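Shopping for a second pair of arms, and what I'd budget for before the arms

9th October

I have spent more of this year reading quotes than I have spent reading anything else, and I can finally report that we've picked a direction. Our little packing and kitting shop, Bukhari, is going to put money aside for a second two-arm bench. The order isn't signed yet. But the number is in the plan, the floor space is taped off, and I've promised to write up how we got there for everyone who's been asking me at lunch (and there are a lot of you!).

Quick background if you missed the July update. We make up activity kits for classrooms — blocks, cards, little trays of parts — and a good chunk of the job is picking small things up and putting them down in the right place. We've had one bench with a pair of small arms for a while now, and the question on the table was simple enough. Do we buy another one like it, do we buy one big arm with a fancier gripper, or do we keep the money and think about it again next year?

I went in leaning toward the big arm. It looked good on paper, it came from Tekora with a nice long service plan, and I liked the idea of one machine to look after. Then Rizwan Naqvi, who runs our bench and has a lot more patience than I do, sat me down with the quote and a pencil. The big arm needed its own stand, its own guarding and a new electrical drop, and none of that was in the price on the front page. Once we'd added it all up we were a long way past what I had told the owners, and I had to go back upstairs and un-tell them. Not my favorite afternoon.

The smaller arms from Trender are a different kind of purchase. You bolt them to a rail, you run your cables, you put a table under them and you're more or less in business. They don't lift much, but a kit block weighs next to nothing, so I stopped worrying about that pretty early on. What I did worry about was two arms sharing one table, and whether the reach would be enough once both of them were working toward the middle. So I spent a good while standing next to the bench with a notebook, which I'd recommend to anybody about to sign for something like this. Brochures are great, but they never show you where the pens end up.

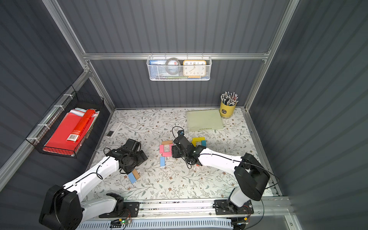
Both arms over the block work on our current bench, with the storage baskets up off the tabletop.

My notebook from that visit is mostly about stuff that isn't robots. Storage is a big one. We've got a mesh basket on the side wall and another hanging along the back, and I want the same on the new bench from day one, bought with the bench and charged to the same line. Last time the baskets came out of petty cash in dribs and drabs, and I was still finding receipts months later. The same goes for power. There's a strip at the back corner now, and I'd like the next one mounted properly and counted as part of the build.

Cables are the other one. I know, I know, cables are boring! But each arm has a lead running down toward its gripper, and every lead is something we may have to replace, so I asked all the suppliers for a price on spares. Trender answered the same afternoon. Tekora sent me a link to a form. I filled in the form, and I am still waiting as I type this, though in fairness their sales rep has been lovely about everything else.

Then there are the blocks themselves. We use wooden ones in a bunch of colors for practice, and I'd been treating them as free because we had boxes of them lying about. Rizwan wants a proper set kept just for the new bench, and 6 of each color is what he put on the request. I said yes before he'd finished the sentence. It's the cheapest line in the whole budget and I was thrilled to have something easy to approve.

So what did we settle on? Two of the small arms, a rail, a bench with walls around it, and gripper fingers to match what we've already got, so that spares fit both. We've also set aside $800 for what I've labeled "bits" on the spreadsheet, meaning baskets, ties, power strips, table covering and the odd connector. That label got me some grief in the budget meeting. I kept the label and I kept the money.

Training is in there too, at 4 paid days for whoever ends up on the new bench. I had it down as 2 and got talked up, mostly by people who remembered how the first install went. The software is staying with Zomix, who already look after our first bench, and adding a second one bumps us up a tier on the license. I tried to haggle and got a free month out of it. I'll take it!

The one thing I can't give you is a firm date. The lead time on the quote is 13 weeks from the deposit, and the deposit can't go out until the owners have signed, and one of them is traveling. I've drawn the plan up both ways, with the bench landing before the spring kits and with it landing after, and we can live with either. If it's after, we'll run the first bench on longer shifts for a bit, and I've left room in the overtime line to cover it.

A few people have asked what happens to the big arm idea. It's parked. I still think there's a case for it if we ever take on the heavier cartons, and I've kept the quote in a folder along with my very embarrassing first set of sums. For now the small arms fit the work we have, and they fit the room we have, which matters a lot when your whole shop floor could be mistaken for a generous garage.

If you want to look over the spreadsheet, come and find me, or ask Rizwan for the printed copy by the bench. Please write any changes in pen. The last round came back in pencil, and half of it had rubbed off by the time it got to my desk.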